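Folding Laundry in a Small Bedroom: Project Report

Our group looked at how people put clothes away when they have no table or dresser top to work on. In most of the rented rooms we visited, the bed is the only flat surface big enough. We picked one bedroom and used it for all of our trials. 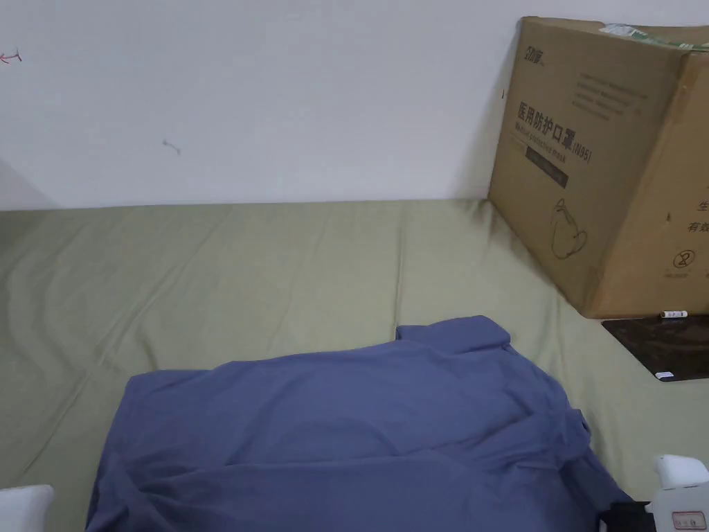 Ebihara, May 1, 2026

The bed stands against a white wall and has a pale green sheet on it. A slate-blue shirt was one of our test items. We started each trial with the garment bunched on the sheet, because that is how clothes come out of a basket. The big cardboard box against the wall is printed for N95 medical masks. Boxes like this get reused for storage, and we planned our layout around it.

We ran 180 folds in total and allowed 30 seconds for each one. A fold counted as finished when the sleeves were tucked in and the collar was on top. Long sleeves gave us the most trouble. A soft mattress also makes it harder to get a straight edge, and we had to smooth the sheet again between trials.

The second part of the project was clearing the bed before folding. Small things end up there during the day, mostly chargers. We did not time this part in March, which was a mistake, and we added it to the plan later.

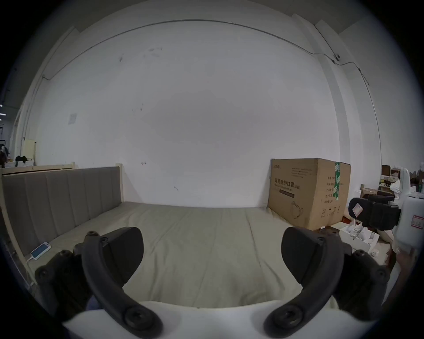 Figure 2. Power bank and white cable on the bed, near the gray headboard.

Cables should come off first. If one stays under a shirt, the fold has to be redone. For the next round we want to try a folding board from Hetness and compare it with folding by hand on the same bed. The target is 200 folds.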